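手持ちグリッパで作業データを集めるときのルールを作ってみた
ロボット実習 後期レポート(提出 6/12/26)

先に書いておくと、最初はロボットを賢くする話を書くつもりでした。それが気づいたら、ひたすら「約束ごと」の話になってます。でも個人的にはこっちのほうが面白かったです!

うちの班のテーマは、両手に一台ずつグリッパを持って箱まわりの作業をして、その記録を学習用に残すこと。班の中では計画全体をVemolarと呼んでいて、記録を整理する自作スクリプトがProkelです(名前の由来は聞かないでください、語感です)。

10月の時点で手元にあった記録は865本。目標が1000本だったので余裕じゃんと思っていたら、見直しの段階でガタガタと崩れました。開始姿勢が人によって違う、ケーブルが指の前を横切っている、途中で持ち替えている、終わりの合図がない。同じ作業のはずなのに、並べて再生するとぜんぜん別の作業に見えるんですよね。

それで決まりを書き出したら27項目になりました。多い! 全部は載せませんが、効いたと思うものだけ。

・始める前に両方のグリッパを開いて、板の上で一度静止する
・ケーブルは手首の外側に逃がす。二つのグリッパの間には通さない
・透明な箱は、毎回ふちを指でたどって位置を確かめてから始める
・失敗した回も消さない。「失敗」と札をつけて残す
・袖は手首まで下ろす

四つ目はかなりもめました。私は消す派だったんですが、消すと「どこまでが失敗か」の線引きが人任せになるので、最後は折れました。いまは残す派です。

安全面は、実習室の共通ルールBustosにそのまま乗っかっています。台のレールに手を置かない、床に垂れたケーブルをまたがない、二人同時に台へ手を入れない、の三つは班でも毎回声に出して確認しました。ちょっと恥ずかしいけど、慣れます。 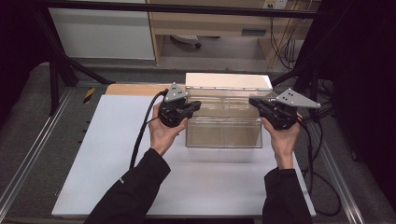
話を透明な箱に戻すと、ここがいちばん苦労したところです。透明なものは奥の板や台が透けるので、あとで映像を見てもふちがどこなのか迷うんです。最初は箱に色テープを貼る案もありましたが、それだと「テープを見つける練習」になりそうでやめました。かわりに、ふたを置く位置と向きを記録票に一言書くことにしています。地味だけど、見直しのときに助かりました。

ルールを入れてから録り直した分も合わせて、いま使える記録は900本くらい。1000本には届いていません。悔しいですが、前の865本より安心して人に渡せる中身になったと思っています。

次の班には記録票のひな形をVotico(班の共有フォルダです)に入れておくので、項目は遠慮なく削ってください。27は多いです、たぶん。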